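Winderwood Prediction League: Organizer's Guide
Section 4: Setting Up a New Season

OK, so you've got your login and you've poked at the menus a bit. Now we build a season. I've run the Plestham league on Winderwood for a good while and I've made every mistake in this section at least once, so when you see a Caution, picture me at midnight with a spreadsheet open, fixing it by hand.

Before you start

You need the fixture list for your competition, a rough idea of who's playing, and an evening when you won't be interrupted. Decide on your scoring rules first too. Please, please decide on your scoring rules first. You can change nearly everything else later, but once the first match locks, the points are fixed for the season (there is a way around that, but it means emailing Kristine Dimaculangan, and she will ask you to put it in writing).

Creating the season

1. Go to Leagues and pick yours from the list. If you only have one, it opens by itself.

2. Click New Season. Don't click Copy Season yet, even if you ran one last year. I'll get to that.

3. Type a name. Keep it short, as it shows up on phones and long names get chopped in the middle. I use the competition and the year and leave it there.

4. Choose the competition type: League, Cup, or Mixed. Mixed is the one you want if your players predict league games and cup ties in the same table, and most groups do.

5. Set your time zone. This is the one everybody skips! Kickoffs are stored in whatever zone you pick here, and predictions lock at kickoff, so if the zone is wrong your players can either predict a match that's half over or get locked out while they're still eating breakfast.

6. Click Save Draft. Your season now exists but only you can see it.

Note: A draft season stays put until you publish or delete it. I once left one sitting from June until well into the following spring and it was all still there, fixtures and everything.

Loading the fixtures

You've got two choices, typing or importing. For a small cup I type them. For a full league season, import, unless you really enjoy typing team names.

1. Open the draft and click Fixtures, then Import.

2. Download the blank sheet. It has a column each for date, kickoff, home team, and away team, plus one called Round.

3. Fill it in and save it as a CSV file. If your spreadsheet program asks whether you're sure you want to lose the formatting, say yes.

4. Upload it. You'll get a preview with any problem rows in orange.

5. Fix the orange rows right there in the preview, then click Accept.

Team names have to match exactly. "Osum Rovers" and "Osum Rovers FC" are two different clubs as far as the importer is concerned, and it will cheerfully create both. My first import had 337 matches in it, which was a lot more than I needed, and when I went looking I found I'd pasted a chunk of the list in twice. The preview does flag exact duplicates, but mine had different kickoff times and sailed right through.

Caution: Don't upload a corrected sheet on top of the old one. The import adds rows, it doesn't replace them. Use Clear Fixtures first, then import again.

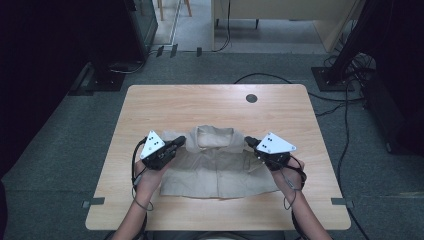 Page last changed: 3/14/18

Setting the scoring

Every group thinks its own scoring is the only sensible one, so I'll just tell you what the boxes do and what we use in Plestham.

1. Click Rules, then Points.

2. Exact Score is what a player gets for calling the score on the nose. We give 6.

3. Right Result is for picking the winner (or the draw) but missing the score. We give 2. Ewan Baxter has been lobbying for 3 ever since he joined, and you'll have an Ewan too, so get people to agree before you type anything.

4. Goal Difference is optional. It's a small bonus if you said 2-0 and it finished 3-1. Leave it blank if you don't want it. A blank box and a zero do the same job, except that the zero prints on everybody's results page and people write to ask what it means.

5. Joker lets a player double one match per round. Great fun, and it keeps the bottom half of the table interested. Switch it on with the checkbox and choose how many each player gets for the season. We allow 4.

6. Click Save Rules.

Note: For knockout ties you have to say which score counts. The choices are 90 Minutes, After Extra Time, and Final Including Penalties. The default is 90 Minutes, and I'd leave it there. We tried the penalties setting for one cup run, and people who'd called a 1-1 draw dead right got nothing when the match went to a shootout. Ustyna Chornovol still brings it up.

Inviting your players

1. Click Players, then Invite.

2. Paste in the email addresses, one per line. Commas work too, but a stray space after a comma can drop the next address without any warning, so I stick with lines.

3. Pick an expiration for the invitation. Two weeks is plenty.

4. Tick the box that says Let Players Choose a Display Name, or don't. If you don't, everybody shows up under the first part of their email address, and that's how we ended up with a champion called info.

5. Click Send.

The free plan holds up to 3000 predictions a season across the whole group. That sounds like a huge number until you multiply your players by your fixtures, so do that sum now. If you're going over, either cut the fixture list down to one or two featured matches per round or move to the paid plan. Players don't see any warning when the limit is close, only you do, and it's a small yellow line at the bottom of the Overview page that's very easy to scroll past.

Caution: Removing a player removes their predictions for good. If somebody drops out in a huff, use Pause instead. Nestor Navarro has quit our league and come back so often that I keep his page bookmarked.

Publishing

1. Go to Overview and look at the checklist on the right. Everything on it should be green.

2. Click Preview as Player. This opens the season the way your group will see it, and I always make one fake prediction to be sure the lock time looks right.

3. Go back to Overview and click Publish.

4. Confirm. Players who accepted their invitation get an email straight away, and the first round opens.

If the Publish button is gray, something on the checklist is missing. It's nearly always the time zone. If it isn't the time zone it's a fixture with no Round number, and you can find those by sorting the fixture list on that column and looking at the top.

Postponed and moved matches

It's going to happen, usually in the wet part of the season, so you may as well know where the buttons are.

For a match that's moved to a known date, open the fixture, change the date and kickoff, and save. Predictions already made are kept, and players can edit them until the new lock time. Tick Notify Players if you want them told. I always do.

For a match that's been called off with no new date, choose Postpone from the fixture's menu. It drops to the bottom of the round with a little clock beside it, and any Joker played on it goes back to the player. Don't delete it! A deleted match takes the predictions with it, and if it gets rescheduled you'll be asking everybody to enter them again.

For a match abandoned partway through, wait. Seriously, leave it alone until the league decides whether the result stands. I entered the score early once, for a Massawe game that was stopped in fog, and then had to reverse the whole round.

About Copy Season

Now that you've done it the long way, you can use Copy Season next time. It brings over your rules, your players, and your time zone, and leaves the fixtures behind. It also brings over paused players, still paused, so go down the list before you publish and see who wants back in. Lilibeth Ocampo missed two rounds one year that way, entirely my fault, and she'd have finished second.

Entering results and fixing wrong ones is covered in Section 5.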